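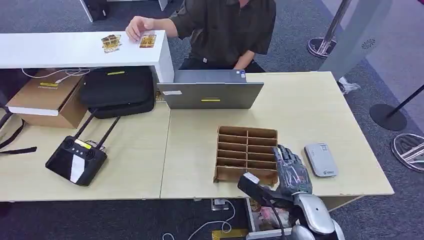 Grosstead Card Games Project
Progress report to Brastuno, Jun 2, 2022
Prepared by Nouhaila Ragab

We're so pleased with how this spring went! When we last wrote, in March, the gold deck was still a folder of sketches and a very long list of arguments about corner symbols. Now we have printed cards on the counter, and people are playing with them (and asking when they can take a set home, which we love to hear).

The deck has 60 cards. The printer, Ouazzani, delivered 30 decks on the first run, and we've spent $972 of the print budget so far. The gold looks even better than it did on the proofs. Dark printing on gold was Chenxi Cai's idea and it reads well from across a table, even for players who had trouble with the pale test version.

Play sessions run 60 minutes. Newcomers pick up the basic game fast, but the rules for a tied hand still cause confusion, so Chenxi is rewriting that page with a worked hand next to each rule. The cards also slide on the smooth tabletops, and we'd like to try felt mats from Grundelus before ordering anything bigger.

Still to do this summer: the new rules sheet, a second order of decks, and a box that closes properly. We'll send a sample deck with the next report.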